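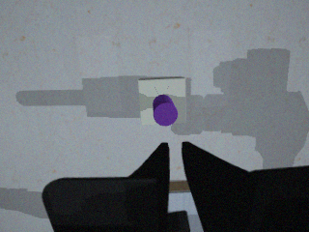 Quiénes somos

Prindia es una escuela de running para adultos que empiezan tarde. Desconfiamos de casi todo lo que se vende alrededor de este deporte, y conviene decirlo antes de que nadie se apunte.

No prometemos un maratón en 20 semanas. Tampoco creemos que haga falta un reloj que opine sobre cómo hemos dormido, ni unas zapatillas con placa para trotar por el paseo. Hay estudios para defender cualquier cosa, muchos hechos con muy pocos corredores, y cuando nos preguntan por el último solemos contestar que ya veremos.

Los grupos son de 7 personas como máximo. Se corre despacio, más de lo que la mayoría espera, y durante el primer mes se camina bastante. Quien prefiera entrenar solo recibe su plan por escrito y viene a vernos cuando quiera revisarlo. El alumno de más edad tiene 56 años y empezó sin haber corrido desde el colegio.

Antes nos llamábamos Matico y ofrecíamos además el Método Declercq, un programa de respiración por el que cobrábamos aparte. Lo retiramos porque no supimos ver ninguna mejora que no diera también correr con regularidad.

En mayo organizamos la Brivumar, una carrera popular limitada a 100 dorsales. Sin medalla ni bolsa del corredor. Hay agua, cronometraje y fruta.

La primera sesión es gratuita y no se firma nada ese día. Si hay una lesión o un problema de corazón de por medio, pedimos el visto bueno del médico.

Página actualizada el 4 de enero de 2025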